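Courses > International Relations > Unit 5 > Handout

Small States and Treaty Making

26/09/2019
3 shares · 2 comments

This handout goes with the second half of Unit 5. Read it before the seminar and bring your notes on ratification.

A treaty usually passes through several stages. Officials negotiate a text, the text is adopted, and each government signs it. In most cases signing does not bind a state in full. That happens with ratification, when the state formally tells the other parties that it accepts the obligations. Between the two, a government may need to take the text to its legislature or change its own laws.

Small states face a practical problem at the first stage. A large foreign ministry can send separate teams to trade, fisheries and climate talks held in the same week. A small one may have a single legal adviser for all three. Some small states deal with this by forming a group and choosing one delegation to speak for everyone — this saves staff, but the members must first agree among themselves.

Our case is the Nemari simulation, which we ran in April. Eight delegations negotiated a shared fishing zone over five sessions. Skitudia had the smallest team and spent most of its time on one article, the dispute clause.
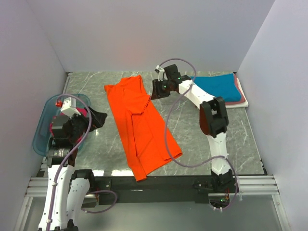
Anastasia Liapis objected that the Skitudia team gave up too much by staying with one article, and that the reporting rules would have cost it more in the long run than any dispute. She would have traded the clause for a longer reporting period. Keep her point in mind when you read the final text, especially Article 7.

Reservations are the other tool to know. A state may accept a treaty while excluding or changing the effect of certain provisions, unless the treaty forbids it or the reservation defeats its object and purpose. Other parties can object. A treaty with many reservations may gain members and lose some of its force — compare the two drafts in the course pack.

For the seminar:

Read Bélanger, pages 8 to 24.
Write one paragraph on whether Skitudia should have signed without a reservation to Article 7.
Find one treaty your own country has signed and not ratified.

Send paragraphs to Pantelis Petridis before class.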